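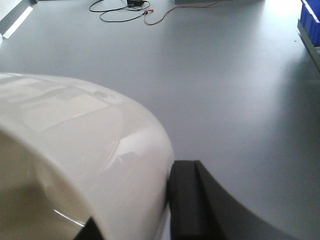

Trolonus changes cup and rack trials at Pradstead

Trolonus has revised the bench procedure it uses to check glazed tableware and steel support hardware at its Pradstead workshop. The new sheet took effect in November and replaces a version that had been in use for 11 months.

The procedure covers cups, mugs and bowls with a glossy finish, along with the steel frames and rails that hold them during storage and washing. Under the old sheet, tableware and hardware were checked on separate days and the results were filed separately. Both are now handled in one session and entered on one form.

Glazed pieces are inspected at the rim first, then on the outer wall, then inside. Pale glazes are viewed from two angles, as glare on a curved wall can hide a hairline crack. A piece with a chip at the rim is set aside and does not go on to the load test. The first batch under the revised sheet was 175 pieces, supplied by Costigan. Trolonus has not released the reject rate.

Steel parts are checked for straightness, edge finish and surface wear. Light scuffing on a polished face is recorded but is not grounds for rejection. Bent lips, open corners and any burr that can be felt through a cotton glove are. Crossing points between vertical bars and horizontal members get a separate line on the form – the old sheet treated the frame as one item. 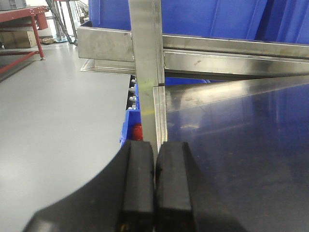

Stainless steel flat bar and horizontal frame at Pradstead.

The load test for rails runs for 16 hours, with readings taken at the start and the end. Frames are tested in groups of 6. Parts that pass are wiped down, wrapped and shelved by size.

Treltberg, which buys finished racks from Trolonus, has asked for copies of the forms with each delivery. The company said the first set will go out with the next order. A second batch of tableware is due at the workshop before the end of the winter, and the rim check will be reviewed once those results are in.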